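Safe Handling Rules for Kitchen Demonstrations with a Hand-Held Gripper

Project report, Group 4
Lionel Coste, Mirko Ferraro

3. Scope

The rules in this report cover the recording of manual demonstrations with the Fukwood hand-held gripper in ordinary home kitchens. They do not cover the robot arm on which the learned motions are later replayed. The arm is subject to the machine safety rules of the lab, and those were already in force when the project began. For the hand-held tool there was only a one-page note on charging and storage.

Section 4 gives the rules, section 5 reports how well they were followed during the March recordings, and section 6 lists open points.

4. Rules

4.1 Work area. The counter may stay in its normal state. Clearing it completely gives data that does not transfer to real kitchens. Knives, open flames and containers of hot liquid must be out of reach of the operator's free hand before recording starts.

4.2 Grip on ceramic and glass. Plates are gripped at the rim with both finger pads in contact. The operator closes the fingers slowly until the pads touch, then pauses before lifting. The trigger is not squeezed further once the item is held.

4.3 Free hand. The free hand may steady an item but must not pass between the fingers while they are closing.

4.4 Stop conditions. Recording stops if an item slips, if a pad comes loose, or if a second person enters the reach of the tool. The episode is marked as stopped and is kept. Deleting it would hide the failure rate.

4.5 Privacy. Faces, mail and phone screens are kept out of view. Product labels on food and condiments are allowed.
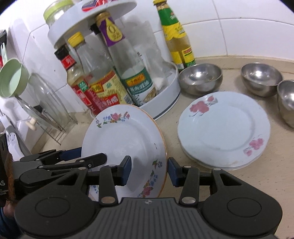
5. Compliance

We reviewed 306 episodes against rules 4.2 to 4.5. Each episode was checked by one author, and doubtful cases were checked by both. Rule 4.1 was checked on site with a form and is not included in the count.

Thirteen episodes broke at least one rule. In eight of these the operator skipped the pause before lifting. The other five were free-hand violations, all in tasks where a plate was passed from hand to tool. No privacy violations were found.

The skipped pauses came mostly from late in a session. We did not log operator fatigue, so no cause can be stated.

6. Open points

Rule 4.2 sets no limit on grip force. The Fukwood tool has no force sensor, and "slowly" was read differently by the two operators. A mechanical stop on the trigger would be easier to check than a written rule.

Rule 4.4 does not say who decides that an item has slipped. Small rotations in the grip were treated as slips by Coste and ignored by Ferraro. The next version should set an angle.

Wet items were excluded from this round. They need their own rule on pad material before any recording is done at a sink.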